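Cotton sheets pilling after three months – water, detergent or dryer?

Posted in Laundry & Linens
Sun 26 January

I bought two sets of cream cotton percale sheets from the Ornitz outlet and both have started to pill, mostly in the middle third of the fitted sheet. The flat sheets are nearly smooth. Wash routine is warm, normal cycle, powdered detergent, then high heat in the dryer until the load is fully dry. I normally wash them with towels to fill the drum. Water here in Cesbridge is hard; the city report gives 248 parts per million. The label says 100 percent cotton, but there is no thread length or ply information on it.

Is this a defect I can return them for, or is it the way I wash them? And can the existing pills be removed without thinning the cloth?

percale_problems

Posted by Ovuvton

Towels. Stop washing them with towels. Mine did the same thing and I switched to separate loads and it got better. I also use less soap now. No idea about the hard water, mine is soft.

Posted by Pillai

Pills form when short fibers work loose from the yarn, get rubbed and tangle. Two things control this: how many loose ends the yarn has to begin with, and how much rubbing the cloth gets. Your flat sheets are nearly smooth under the same wash routine, so most of the damage on the fitted sheet probably comes from use in bed, with the washer adding to it.

Check the fabric first. Pull a single thread from the inside of a hem and untwist it. If it comes apart into very short hairs with almost no pull, the cotton is short staple and will keep shedding for a while. A high thread count does not rule this out.
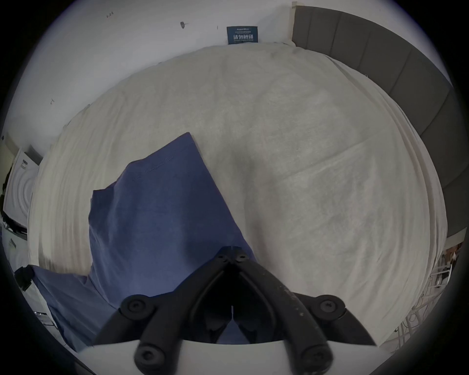
Pillai
Top contributor, Laundry & Linens – 1,364 replies

Then change the wash. Sheets go in alone or with other smooth cottons of similar weight. Towels, denim and anything with a zipper go in a different load. Fill the drum loosely to three quarters. An overfull drum rubs cloth against cloth, and a nearly empty one lets the fitted sheet roll up into a rope.

At 248 parts per million you have very hard water. Minerals combine with soap and some powders and leave a stiff residue, and stiff cloth wears faster. Use a liquid detergent at the dose given for hard water on the bottle, and add a second rinse. Skip fabric softener on cotton sheets. It coats the fibers and makes them slide out of the yarn more easily.

Dry on medium and take the load out while the hems are still slightly damp. Most of the lint in your filter is fiber that used to be part of the cloth, so extra time on high heat costs you fabric.

For the pills already there, use a battery fabric shaver with the sheet pulled flat on a hard table. Light passes, one direction, no pressing. Do not use a razor on percale. Shaving removes fiber that is already loose, but repeated shaving will thin the cloth, so do it once and then see what the new routine does over five or six washes.

On the return: ask the store. Many treat pilling as normal wear, and washing with towels may count against you if the care label says to wash separately.

percale_problems replied

Thread test done, it fell apart into short fuzz right away. Care label says "wash with like fabrics." I will try the liquid detergent and separate loads through February before I decide on the shaver.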